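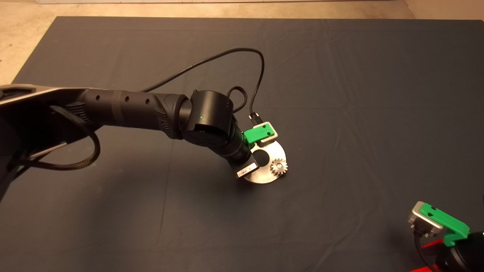 Wrist cable pulls on the gripper plug when the arm reaches across

Posted by dredbridge_shop, 26 July 2024

I have two arms set up in a shared workshop, working over a fabric mat on a concrete floor. Each one has a green printed housing on the gripper. The thin wire that feeds the gripper leaves near the wrist, goes up in a big arch and comes down into a small plug right above the green part.

With nothing in the fingers it runs all day. When the arm picks up a metal plate with a gear mounted on it and turns the wrist past a certain point, the gripper drops off the bus and the fingers stay where they were. I get it back by cycling power. It happens maybe one time in 15. I have swapped the wire once, same result. The controller is a Leredari board and the log only says "device lost."

Is the arch too long, or should I be looking at the power side? I don't want to reprint the housing unless I have to.

Piras_bench

Check the plug before anything else. With the power on and the arm held still, wiggle the wire right where it goes in. If the gripper drops out, you have your answer.

A tall arch isn't bad by itself. The trouble is that all of the swing ends up at the connector. Put a clamp point on the housing 30 mm back from the plug, so the wire between the clamp and the plug never moves. You don't need to reprint. I used a stick-on cable mount and a zip tie on mine, and it has held since April. Don't pull the tie so tight that it dents the jacket.

Then turn the wrist by hand through its full range with the motors off and watch the wire. If it goes tight anywhere, leave more slack on the wrist side of the clamp.

dolla77

Mine did this and it was the power supply. Get a bigger one.

leftover_servos

Could be power, but measure before you buy. Put a meter on the gripper supply and close the fingers on the plate. On my arm it fell by 2 volts under grip and the board reset. The cause was a long run of thin wire, and the supply itself was fine. I went up one size of wire and ran the same pick for 8 hours with no dropouts.

Also try the same wrist turn with the gripper closed on nothing. If it still drops out, go back to the plug.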